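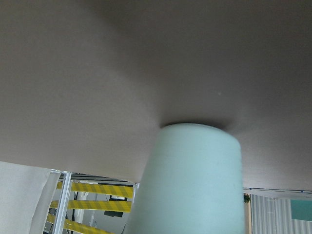
Descaling with citric acid, second attempt

19 December 2024

The water at Gernstead comes from a bore and leaves a grey crust on anything that heats it. In February I descaled the kettle with white vinegar, which took four rinses to stop smelling. This time I used food-grade citric acid, sold by Trasen in 600 g tubs.

The working solution was 2 level tablespoons per litre. I filled the kettle to the maximum line, brought it to the boil, switched it off and left it for half an hour. Most of the scale on the base came away without scrubbing. A ring at the waterline stayed put and needed a second batch at the same strength.

Some notes on the chemistry. Scale here is mainly calcium carbonate, so the acid gives off carbon dioxide and leaves calcium citrate in solution. Calcium citrate is less soluble in hot water than in cold. If the solution is too strong, or kept boiling for too long, you can get a white film that is harder to shift than the original deposit. Let it cool before you pour it out.

The element is rated at 1635 W on the base plate. I timed one litre from cold tap water before and after, and the difference was 3 seconds. I would not read anything into that - my starting temperature was not controlled, and the lid switch is slow to trip.

Rinse twice, boil once with plain water and discard it. The Pfeiffer jug filter gets none of this treatment, as the cartridge housing has a rubber seal and the leaflet says to keep acids off it. I wash that by hand in warm water with a drop of Clotovis.

The tub should last well over a year at this rate. Next job is the shower head, which will have to come off the wall first.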